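4. Taking a water sample and testing hardness

Do this section before you set the salt dose on the Cakach softener. The factory setting is 6 and it suits very few houses.

You will need the sample tube and stopper from the accessory bag, a clean jug and the card of test strips. If the card has been open since last winter, order a new one from Kratochvíl before you go on.

4.1 Drawing the sample

1. Turn the bypass lever to BYPASS. The display shows two bars.

2. Open the cold kitchen tap fully and let it run for 2 minutes. Do not use a mixer tap set to warm.

3. Rinse the jug and the tube three times with the running water. Do not use washing-up liquid on either of them.

4. Fill the jug, then pour from the jug into the tube. Stop a finger's width below the top.

5. Press the stopper in straight. Twisting it can split a cold tube.

6. Write the tap and the time on a label and stick it to the tube.

Note: If the house has a storage tank in the loft, take a second sample from an upstairs tap. Use the higher of the two readings.

Caution: Do not drink from the tube or put it back in the kitchen cupboard with glasses.

4.2 Reading the strip

1. Dip the strip for one second and shake off the drops.

2. Lay it flat, pads upwards, and wait until the colour stops changing.

3. Match it to the chart inside the lid of the softener. Read by daylight if you can – the yellow bulbs in most utility rooms make every pad look a step harder.

4. Hold down SET and press the arrows until the display matches the chart number.

5. Turn the bypass lever back to SERVICE.

If the reading falls between two colours, choose the harder one. Readings of over 40 are outside the range of the household model and need the larger Ulum tank, part 1140.

4.3 Keeping and sending samples

Keep the tube upright, with the stopper in, away from the boiler. A sample for the Hemside laboratory should be posted on the day it is drawn. Do not post on a Friday.
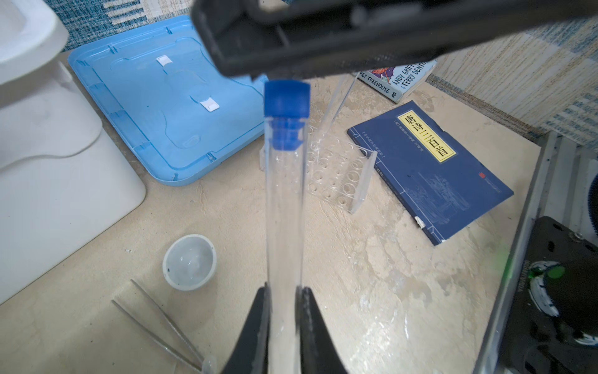

One owner wrote in to say that the kitchen reading had gone up two steps between February and the summer, with nothing altered on the softener, and asked whether the strips were at fault. They may not be. Some suppliers change source during the year, so test again each season and repeat 4.2 if the number has moved.

Wash the tube in plain water after use and let it drain before it goes back in the bag.

Section revised 4 September 2019. For salt dosing, go to section 5.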